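Fonamau: Collecting Hand Demonstrations in June
Gallery

This page shows our work on Fonamau, a collection of human examples for a learning system. We record people who do small household tasks with their own hands, and later the system learns from these recordings how an arm should move. The work is done in Ninditz, in two rooms. In June we recorded 1,446 examples, and we kept most of them.

I write the captions myself, so please forgive my English.

The task list. We have 44 tasks at present. Each one is written as one short sentence, for instance "weigh the bottle" or "close the box." The person reads the sentence aloud before starting, which makes the sorting much easier afterwards.

How long is an example. We ask for short ones. If the person makes a mistake and corrects it, we keep the recording and mark it as a correction. The Postma software, which we use for the labels, has a separate field for this. 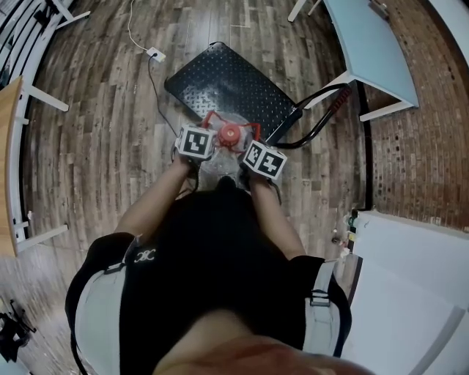 The weighing tasks were the most difficult for us to plan. A person must lift the object, place it on the scale and release it without pushing, and each of these steps gets its own label. With the clear bottle there is also the question of the grip, as it has a red carrying handle at the neck and one can hold it there or by the body. The white cubes on the hands carry black-and-white patterns, and from these we calculate the position of each hand. When a cube tilts too far we lose its pattern for a moment, so we ask people to turn the wrists slowly.

What comes next. The Emness set will have 500 examples with two persons working together. We hope to show pictures of it here.

Comments (3)

tabletop_fan: Do you calibrate the markers again for each person, or only once in the morning?

Fonamau gallery: For each person. It takes 2 minutes.

rkl: Nice page. I would like to read the full task list if you can share it.

Contact: Fonamau project office, Ninditz | © Fonamau | Back to top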